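Looking After the Hand-Held Grippers at Table 5

These notes cover the setup and daily care of the paired hand-held grippers on the Clondbridge tabletop cell. They assume you have already been shown how to start a session in Halteo and have a login for the cell. Updated 6 Nov 2021. 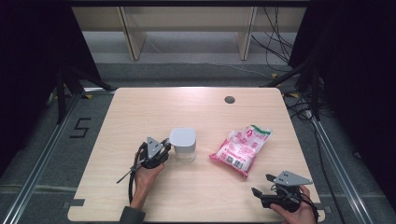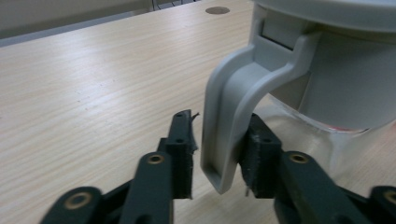 The container handle between the finger pads, from the left or right tool's own camera; the other two views are from head height.

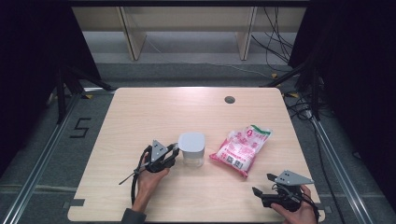 Photos: Clondbridge cell notes

What you need

- 2 mm hex key
- Lint-free cloths and isopropyl alcohol
- Soft brush
- Spare finger pads
- Cable ties, the reusable kind
- Test objects from the Zeruro tray

Check the table first

Push down on each near corner. If the top rocks, tighten the clamps at the front edge before doing anything else. Wipe the surface and let it dry. Crumbs and grit end up in the finger links, and they are slow to get out again.

Look along the floor rails and pick up anything lying against them. Leave the tape marks on the floor alone. If one is lifting, press it down or replace it in exactly the same spot.

Check the fingers

Do this with the gripper unplugged.

1. Open and close the jaws by hand 11 times. The motion should feel even all the way. A gritty feel usually means dirt around the brass bushings in the links.
2. Brush out the links, then wipe around each bushing with a dry cloth. Do not oil them. Oil works its way onto the pads and the grip goes off within a day.
3. Wipe both pads with alcohol and leave them for 4 minutes.
4. Look at the pad tips. A small frayed flap can be trimmed flush with a sharp blade. If the tear runs down into the gripping face, change the pad.
5. Close the jaws on a strip of paper and pull. It should hold evenly on both sides.

Change pads in pairs. A new pad against a worn one pulls thin objects sideways, and you will see it in the recordings before you feel it in your hand.

Check the top plate

The gray triangular plate must not move when you twist it lightly. Snug the screws with the hex key and stop when they bite. If the plate has shifted, the tracking offset is wrong and you will have to run the Carnegie calibration again, which takes nearly an hour.

Route the cables

Each cable needs a loop at the back of the gripper big enough for the wrist to turn both ways. Too tight and it tugs the tool off line. Too loose and it sweeps things off the table. Keep the left cable beside the left forearm and take the right one off to the right – never cross them in front of the operator. Push long sleeves back if they catch on the cable.

Spare cable goes on the floor beyond the table. Coil it when you have time, and keep the connectors where you can reach them.

Run a test grasp

Plug in, start Halteo and wait for both tools to show as ready. Put out one rigid object and one soft one. A lidded container and a filled snack bag are a good pair.

Start with the container. If it has a handle, bring the fingers in with one on each side and close slowly. One pad will often touch first. Keep the tool still at that point and let the second pad come in. If you chase the handle with your wrist, the container turns on the table.

Then lay the bag flat and pick it up by a crease. Hold it for a slow count of four and set it down. A bag that slides out with clean pads points to low closing force, so check the trigger travel in the tool settings.

Repeat with the other hand. Look at the tool camera view as well and make sure both finger tips are in it. If one is missing, the camera mount has turned.

Finishing up

Park the grippers near the front edge of the table, jaws open, and close the session before you unplug. Write any pad change in the cell log with the tool side, left or right. Full link cleaning is done twice a year, the next one in July.

Contact the cell desk | © 2021 Clondbridge | Back to top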